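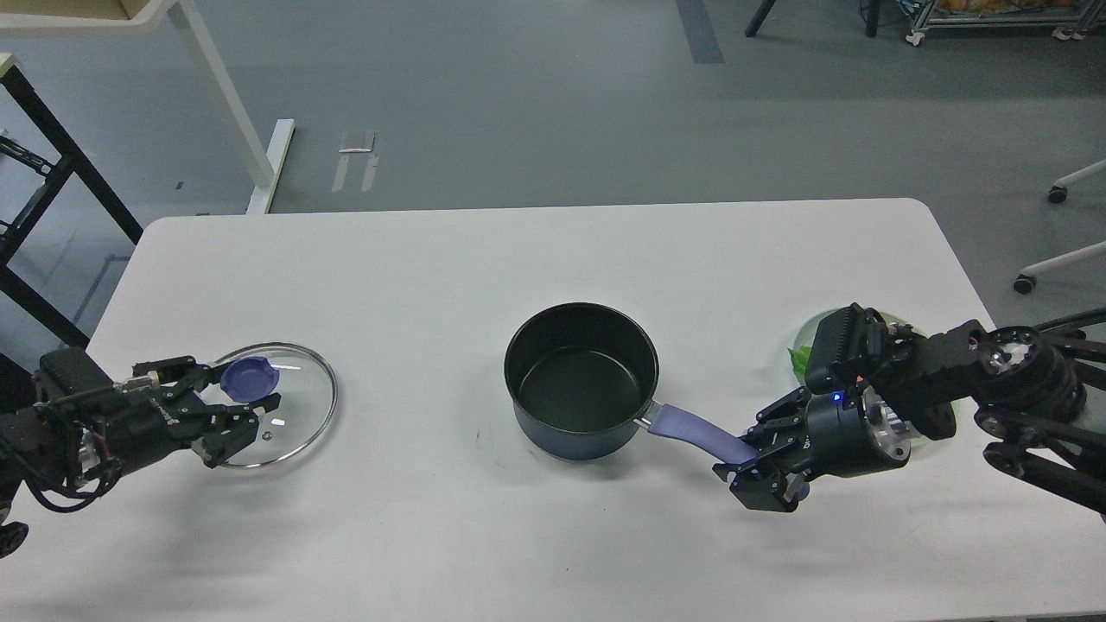 9 de janeiro de 2018
Por Nestor Layug

De que trata "Hadilia"? É um drama familiar de 97 minutos realizado por Roswitha Lanz, passado quase todo na cozinha de uma pensão à beira-mar. Duas irmãs voltam para vender a casa da mãe e acabam a discutir por tudo – até por uma panela azul-escura de cabo lilás, que nenhuma quer deixar para trás. Adoro essa cena!

Preciso de ter visto o filme anterior dela?
Não. "Wostilel" partilha um ator, Crisanto Mercado, e mais nada. Mas vejam-no também, que é lindíssimo!

Onde e quando passa?
Na sala Panganiban, durante sete noites de janeiro, sempre às 20 horas. A sala tem 400 lugares e os da fila da frente ficam mesmo colados ao ecrã.

Tem legendas?
Sim, em português, em todas as sessões.

É indicado para crianças?
A partir dos 12 anos, diria eu. Não há violência, mas o ritmo é lento e há um funeral logo no início.

Há conversa depois do filme?
Na primeira noite, com o montador Rodel Umali – tragam perguntas sobre o plano final!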